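**Re: [shared-kitchen] Plates, and the question of who washes what**

From: Inès Le Goff
To: shared-kitchen list
Date: 5 Sep 2022

Dear all,

Thank you to Amrit for the long message. I read it two times, once on the tram and once at home with a dictionary, so I hope I answer to what was really meant. I put my replies between the parts.

> Amrit Landry wrote:
>
> We have now been in the Gronine building since March, and I think it is time to decide what we do about the dishes for the Friday lunch. At the moment everyone brings their own plate, half of us forget, and the other half end up lending. Paper plates cost us money and fill the bin before dessert. My proposal is that we buy one full set, all white, all the same, 60 plates, and keep it in the tall cupboard. I asked Pruvost for a price and they came back with 535 for the set, delivered. We have the money from the spring sale. Can people say yes or no by the end of the week?

I am sorry to be slow in saying yes. I agree with the problem completely. Last time I ate my lentils from the lid of a box, and I don't want to do it again.

But I would like us to think about whether we should buy new. In the house where I lived before, in Plurance, we had the same discussion, and we decided to ask every household to give what they did not use any more. The collection took two weekends. We received far more than we needed, and in the end we had to refuse soup bowls. It cost us only the boxes to store them. When a plate broke, people were sad for one minute and then took another one, and there was no need to find the same model in a shop that had stopped selling it.
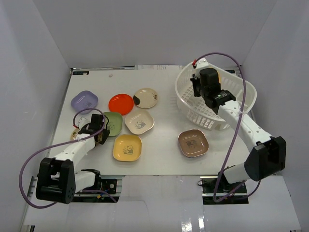
I know the argument against this, because Amrit gave it to me on the stairs: plates which don't match do not stack well. This is true. In Plurance we solved it by sorting. Flat and wide plates went on the low shelf, deep ones on the middle shelf, and everything with a strange form went into a crate on the floor. After a few months the crate was what the children used, and they had favorites. I remember a small war about one plate with a rabbit.

> The other question is washing. I don't want to be the person who does it every Friday, and I don't want to write a rota that everyone ignores. A matching set at least goes into the machine in one go.

Here I must correct a small thing, and I hope it is not rude. The machine on the ground floor is a Rarkosa, the narrow one, and it will not take 60 plates in one go, matching or not. I ran it after the June meal and I needed 4 loads, with glasses. Also the lower basket has lost 2 of its wheels, so it must be pulled out with both hands, very straight. If we have money to spend, I would first ask what it costs to repair this. I can telephone to the shop if somebody gives me the number that is written inside the door. I could not read the last part of it.

For the washing itself, I would suggest something we did not do in Plurance but which my sister's choir does. Each person washes the plate he or she ate from, right away, by hand, and puts it on the rack. The cooks do the pots. There is no rota. It makes a line at the sink, yes, but people talk in the line, and it is over before the coffee is ready. The rack must be big, and there must be more than one towel. Their first rack was too small and the plates ended up on the window sill.

> If we go for donated plates, who checks that they are fit to use? I don't want chips and cracks, and I don't want gold rims in the microwave.

This is a good point and I don't have a full answer. I would say:

- no plate with a crack or a broken edge, also if it is only a small one
- no metal decoration
- nothing that the owner would want to have back
- hard plastic is welcome for the children's table, but please not the kind that gets soft in hot water

The third one is more important than it looks. We had a serving dish which belonged to somebody's grandmother, it was lent and not given, and it went home with the wrong family. We found it again after a long time, but two neighbors were cold with each other until then. A bit of tape under the dish with the name is enough, for those who want only to lend.

I can offer to receive plates at my door, second floor on the left, in the evenings after dinner. I will check them and wash them once before they go into the cupboard. If after this collection we still don't have enough, then I will vote for the Pruvost set with no more discussion, or perhaps for half of it if they sell it so.

One question to Amrit: does the price from Pruvost have an end date? If it finishes this week, then my idea is a risk for everybody, and I would like to know it before people answer me.

And a separate matter, excuse me for putting it here. The key of the tall cupboard is not on its hook. I looked on Friday evening and again yesterday. If it is in your pocket, please hang it back. The big salad bowl is in there, and also my good bread knife.

With kind greetings,

Inès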